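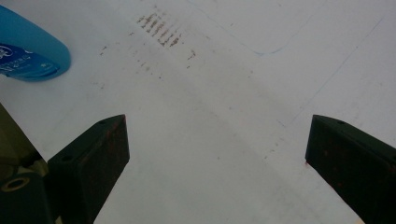 Argate Shelf Notes

A data card for my reading notes on ghost stories and haunted house novels

What's in it

I read a lot of haunted house fiction, and for years I scribbled notes on whatever was nearest: envelopes, bus tickets, the inside back cover (sorry, library). Argate is what happened when I finally typed them all up. It's a table of 3000 short notes on novels, novellas and stories where a building is doing something it shouldn't, plus a small lookup file of themes. Each note is a few sentences long and covers one passage or one idea, so a long novel might have 40 of them and a six-page story might have one.

I started it in June because I wanted to answer a question that had been bothering me: when does the house first turn nasty? I had a hunch that older stories made you wait and newer ones got on with it, and I wanted something better than a hunch. I still haven't settled it to my own satisfaction, but the notes have been useful for plenty of other things, mostly arguments.

Files

notes.csv is the main table, one row per note
themes.csv is the list of theme codes and what I mean by them
sources.csv lists the editions I read, with page counts
deslow/ holds the older notes, kept separately (see further down)

Columns in notes.csv

id: a running number. There are gaps where I deleted duplicates, so please don't treat the last id as a total.

work: the short title. If two works share a title I've added the year of first publication.

position: how far through the work the passage falls, from 0 to 100. I worked this out from page numbers in my own edition, so a long introduction can nudge it. Where I remembered, I counted from the first page of the story proper.

narrator: who's telling it. The values are owner, guest, servant, child, outsider and unclear. I use "unclear" quite a lot! Gothic writers do love a bundle of letters found in a desk.

theme: one to three codes from themes.csv, separated by semicolons.

threat: a score from 0 to 5 for how menacing the building feels in that passage. Nought is a perfectly nice house with a draught. Five is get out, leave the suitcase.

note: the note itself, in my words.

How I picked the themes

There are 30 codes. I tried a longer list first and ended up with four different kinds of staircase, so I cut it back hard. The ones that get used most are inheritance, locked room, debt, bad marriage, and what I've called "wrong size", for houses that are bigger inside than they ought to be or have one window too many. Inheritance was miles ahead of everything else, and I think that says a good deal about what these books are worried about. A ghost in the attic is frightening, but so many of these stories are really about who gets the property and what was done to get it.

Debt surprised me. I added it late, went back over the notes, and found it all over the place: the family who can't afford to leave, the tenant who took the cheap lease and didn't ask why. If you only look at one code, have a look at that one.

About the Deslow notes

Deslow was my first go at this, and it's a mess. The threat score ran from one to ten, the themes were free text, and I was much ruder about slow openings than I am now. I've left those notes in their own folder in case anyone wants them, but I haven't converted the scores and I wouldn't mix the two sets. A seven in Deslow might be a three here, or it might be me having had a bad train journey.

Things to watch out for

I'm one reader, with one reader's taste. The threat scores are my own reactions, and I scored some books on a second or third reading, when I already knew what was behind the door. Those rows aren't marked, which I regret.

It's heavily English language, with only a handful of works in translation. There's also more Victorian material than is healthy, as the second-hand shop near me had a very good shelf of it.

The notes give away endings. All of them, without warning. If you haven't read a book, filter it out first.

Quotations are kept very short, and anything longer has been paraphrased.

Tools

The Akinola script in the main folder checks that every theme code in notes.csv exists in themes.csv and grumbles if it doesn't. Cikeo is a little plotting script that draws threat against position for a single work. Run it on a short story with five or fewer notes and you'll get a sad little zigzag, so save it for the novels.

Using it

Help yourself for teaching, essays, book groups or plain nosiness. A mention of Argate would be lovely if you publish anything. Corrections are very welcome, especially page numbers, and if you disagree with a threat score, please send me your own along with the passage. I'm planning a second reader column and would like it to have something in it.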